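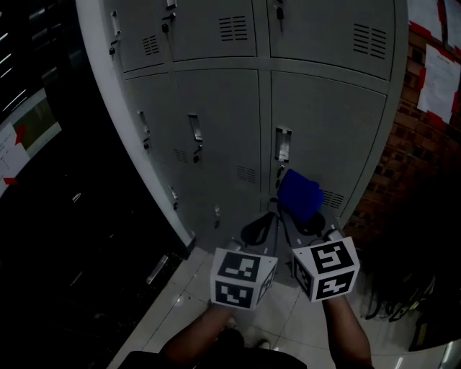 Vomon has handed over £12,000 to the Clumincombe Youth Music Fund after staff took part in a sponsored walk along the coast path in June.

Eight employees from the firm's accounts and sales teams completed the route over two days, stopping overnight in Sivier. The company then matched the money they had raised from family, friends and customers.

The fund pays for instrument hire and lessons for children whose families could not otherwise afford them. It was set up by the former music teacher Calum MacAulay and relies almost entirely on donations.

Kavinda Marikar, office manager at Vomon, organised the walk and received most of the sponsorship forms. "The second day was wet from start to finish and a few of us had blisters," she said. "People here have been very generous, and we were still getting money in after the summer holidays."

The donation will go towards a new string group for primary school pupils, which will meet after school at the Govindasamy Hall. Tincuța Oprea, who teaches violin and cello, will lead the sessions. Places are free, and instruments can be taken home between lessons -- parents will be asked to sign a loan form.

Nana Sulemana, who chairs the fund, thanked the walkers and said the group would have been put off for another year without their help. "We had the teacher and we had the hall, but we couldn't pay for the cellos," she said.

Vomon has supported the fund once before, when it paid for printing and refreshments at the end-of-year concert. Kayode Isah, a director of the company, said staff would be asked to choose next year's charity in the new year.

Parents who would like a place for their child should speak to their school office.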